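Subject: Re: [manip-home] how many views do you really need for kitchen pick-and-place?

On the October thread, Bienvenido Belmonte wrote:
> We've been going around in circles on this at Okis. Our policy was
> trained with one overhead view plus the wrist, and it does fine
> until the arm gets between the camera and the plate. Then it hovers.
> Has anyone tried dropping views at random during training? And if so,
> how often do you drop them? Villanueva tried it last year and said it
> hurt more than it helped, but I never saw numbers.

Hi Bienvenido, hi all,

Yes! We've been doing exactly this in Ututberg since the spring, and I keep meaning to write it up properly, so you get the messy version first.

The task is moving toy fruit from the big plate on the right over to the little dish on the cutting board. Dull on purpose. The counter stays crowded the whole time, toaster oven, toaster, canisters, boxes, all of it, and we don't tidy up for the robot. What changes is which views the policy gets. At each training step we blank out one or more cameras, and the network gets a small flag telling it which ones are missing (the flag matters a lot, more on that in a second).

A few views of the counter so you know what I'm talking about:
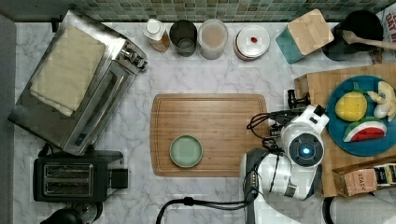
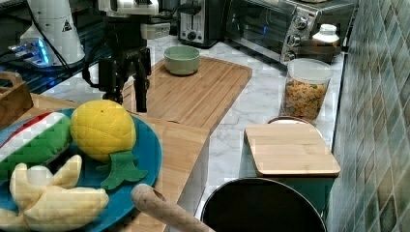
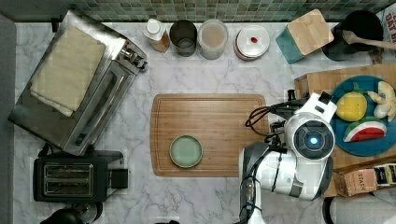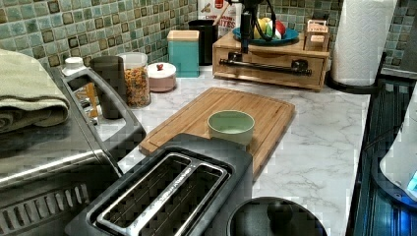
Brilside kitchen counter, arm in view.

So, the numbers. With every camera on, we get about 70 percent of fruits into the dish, with or without the dropping. The difference shows up when you take the overhead view away at test time. The plain policy mostly falls apart and does the hovering thing you describe. The one trained with dropping loses 8 points and keeps going, which I was really happy with — I'd been expecting a much bigger hit.

How often to drop: we ended up at 15 percent per camera. I tried a lot more than that early on and the grasps got sloppy, especially on the banana bunch, where the fingers would close too soon. My guess is that's what bit Villanueva, but I haven't seen their settings either, so don't quote me on it!

The flag: leave it out and the policy has to work out from a black image that the camera is gone, and it sort of does, but it gets twitchy whenever something dark fills a view. We lost a couple of weeks to that before my labmate suggested just telling it. One extra input per camera, added to the image features before they go into the main network. Took an afternoon.

Two things I'd still like to know. First, we never drop the wrist view, and I have a feeling we should, at least a little. Second, all of this is one kitchen, same backsplash, same marble. I moved the teal canister and the pot around between sessions, but that's hardly a new room. If you have a second counter at Okis and some patience, I'd love to send you our checkpoint and see what it does there.

Oh, and check your camera timestamps before you blame the policy. Ours were drifting and I spent a whole evening retuning the wrong thing — the fix was one line in the logger.

I can share the training config if people want it. It needs a bit of cleaning up (the paths are all hard-coded to my machine, sorry), so write to me off list and I'll send it as soon as it's readable.

Cheers from Ututberg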